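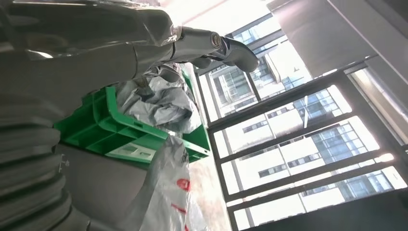 Our group wanted to find out how people sort shopping bags when they have one place to put them and not much time. Su-chen Choi and I began in July with a big pile of clean bags saved from our own kitchens, and we spent far too many happy evenings arguing over folding (Su-chen is a folder, I am very much a scruncher!). A green plastic crate like ours has a raised rim, and a crumpled gray bag hangs over it very easily, so we had to decide early on whether a draped bag counted as put away. We decided it did not.

Seren Vaughan wrote the rules and Tomos Llewellyn kept time – 200 seconds for each round, with three rounds per person. I would have liked longer rounds, but Tomos was quite right that people get bored.
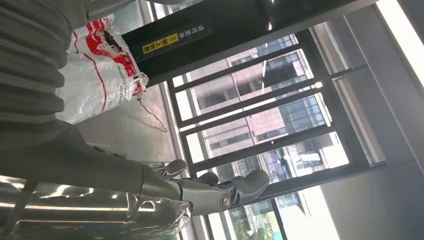 Figure 2. White plastic bag with red printing, between the gray quilted fabric and the black pillar.

Printed bags were a lovely surprise for us. People seemed to pick them out first, and Ynyr Mostyn suggested we give them their own column in the results table, so we did.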